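Grulton 100 tabletop telescope – quick review

Posted September 2018

Right, quick one. Had the Grulton 100 for 7 weeks now and keep getting asked about it at the Bratcombe observing nights, so writing it down once.

What it is: small reflector, 100 mm mirror, sits on a swivel base called the Thomas. No motor, no app, no batteries except the little one in the finder. You put it on something solid and push it round by hand. Paid $215 at Tustine, which included 2 eyepieces and the finder. Postage was extra and I didn't write down how much. Not cheap to ship a thing with a round wooden base, put it that way.

Short version if you're in a rush. Good mirror, decent base, rubbish finder, okay eyepieces. Would buy again. Would not buy again for someone who lives in a flat with no outdoor table.

Setting up

Fifteen minutes if you read the sheet, longer if you don't. I didn't. Base bolts together with the hex key they give you, tube slides onto a dovetail, finder screws on the side. One bolt was a bit tight, backed it out and started again and it went in fine. The sheet is a photocopy of a photocopy and the diagram for the tension knob is upside down.

Collimation out of the box was close. Not perfect. The secondary was a touch off and I tweaked it with the screws at the front, no special tools. If that sentence means nothing to you, leave it alone and use it as it comes, the Moon will look great anyway. 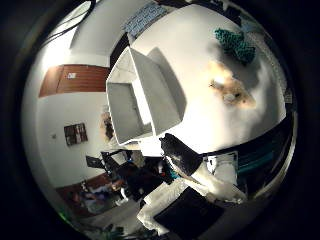 Packaging gets its own paragraph because I've had mirrors arrive in a state. Tube was in a foam sleeve, base was flat underneath, eyepieces in their own little bag at the side, nothing rattling. Two layers of cardboard, the inner one printed. Mine came in brown but a plain white box like the one on the table there, flaps all splayed open, would do the job just as well for storing it – what matters is that the foam goes back in the right way round and the dust cap goes on before anything else. Keep the box. You'll want it for the car. The zip bag they sell separately is thin and I wouldn't bother.

The base

The Thomas base is the best bit. Side to side movement is smooth, no sticking, stops where you leave it. Up and down is a single arm with a big knob for tension. Too loose and the tube droops when you swap to a heavier eyepiece. Too tight and it jumps, and Saturn goes out of view and you start again. There's a sweet spot, you find it by feel in a night or two.

Three rubber feet. They grip well on timber and concrete. On a plastic garden table, forget it, every time you touch the focuser the whole view shivers. I ended up using an old milk crate with a paving slab on it. Looks terrible. Works.

Tall people – you'll be sitting down. A camp stool is the right height for me on the crate, a kitchen chair is too high.

Optics

Moon first, becuase everybody does the Moon first. Sharp right across with the low power eyepiece, a bit of softness at the edge with the high power. Craters along the shadow line looked fantastic. No colour fringing, it's a mirror so there shouldn't be any.

Saturn has been well placed in the evenings here and the rings were clear the first night out. Separate from the ball of the planet, no imagination needed. Could not get the gap in the rings except for a second or so when the air settled. Titan yes. Jupiter getting low by the time I'm out, two belts and the moons in a row, then it's down behind the neighbour's gum tree.

Mars was a bit of a let down. All that fuss in the news about how close it was and then the dust storm over the top of it. Orange disc, quite bright, next to no detail. Not the telescope's fault.

Deep sky from Bratcombe is suburban skies with a dark-ish patch to the south. Omega Centauri is a big grainy ball and worth the money on its own. The Jewel Box good. Lagoon Nebula a faint grey smudge with a cluster in it. If you're expecting colours like the Hubble pictures, no. Nothing you look through at this price will do that.
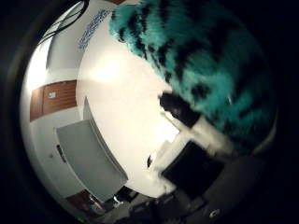
Eyepieces next, then. The low power one is fine, wide enough to find stuff and comfortable with glasses on. The high power one has a tiny lens and you have to jam your eye right up to it. I used it for a week and then borrowed a better one from Despina Fragkou, who runs the beginners' table at our club, and the difference on Saturn was obvious. So budget for one more eyepiece at some point. Not straight away. Learn your way round with the low power first.

The barlow they advertise on the side of the carton isn't included, by the way. Read the small print. I had to.

The finder

Red dot type. Plastic. The dot is too bright even on the lowest setting and drowns out the fainter stars you're trying to aim at. I put a bit of dark sticky tape over the little window and that helped heaps. The switch is also easy to leave on. I've gone through a battery already, my own fault, but a click you could feel would of been nice.

Lines up okay once set, and holds its position pretty well when the scope's been in the boot.

Focuser

Rack and pinion, some metal, mostly plastic. Bit of slop when you change direction. Grease on it was like glue on cold nights, loosened up since. You get used to it. I tried hanging my phone off it with a bracket for Moon shots and it sagged, so hold the phone by hand or don't bother.

With the kids

Good with kids, this is where it wins over my old tripod one. It's low, nobody trips on a leg, and if they bump it you just push it back. Mine can find the Moon without help. They can't focus without help. One eye shut is harder than you'd think when you're small, so we made a patch.

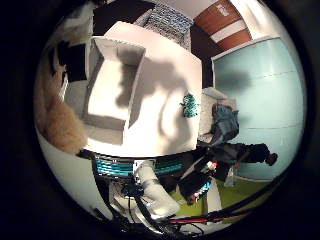

White box, with a small teal-green knitted thing resting on the side.

Dew

Didn't expect to be writing a dew section but anyway. The tube is open at the front half, so the mirror sits well back and stays clear. The finder window fogs first. Wipe it with a soft cloth, carry on. Never wipe the main mirror. Let it dry indoors with the cap off and the tube pointing down a bit.

Give it time to cool too. Put it outside before dinner, look after dinner. Straight out of a warm house everything boils.

Pros
Mirror is properly good for the money
Base is smooth and solid on the right surface
Light enough to carry in one hand
Fast to set up once built

Cons
Finder dot too bright
High power eyepiece is hard work
Instructions
You need to supply something sturdy to stand it on

Tustine answered an email about a missing dust cap for the focuser the next day and posted one free. So no complaints there. They said more stock is due in October, same price as far as they knew.

Will add a bit on the Orion Nebula once it's up at a sensible hour. Questions in the comments, I check them when I can.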